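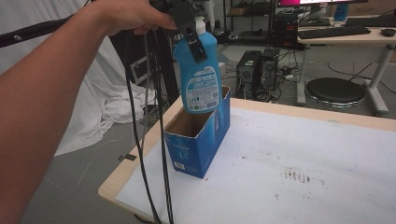 *The light-blue cleaner, hanging over its blue box.*

# Packing Up the Back Office

One picture so far in this gallery, and more words than it deserves. We are clearing out the Candimau office through September, and I was told to keep a record of what goes where. Rafsan Khan asked for a spreadsheet. He is getting a gallery page.

**The bottle.** Cleaning liquid, light blue, white cap, small blue print on the label that I have never once read. It goes in upright or it doesn't go in. I learned this in the last move, when a bottle on its side got to know 200 envelopes.

**The box.** Tall, narrow and also blue, so at least the packing is coordinated. White lettering on the outside, plain brown cardboard inside. Tall boxes go at the back of the van, where they can lean on something heavier than themselves.

**The table.** White paper over the top, stained toward one side. The paper gets thrown out. The table goes to Plamlow, who have been promised a nice one.

**The towers.** Two black ones on the gray floor, with a power strip and the kind of cable tangle that takes years of neglect - ours took four. Label both ends before you pull anything. Masking tape is in the Radilent drawer, under the takeout menus.

**The stool.** Round, black, silver ring at the base. Three people have claimed it in writing. It rides up front with me.

Room 44 is next, keyboards first, then the shelving. Bring gloves and your own coffee.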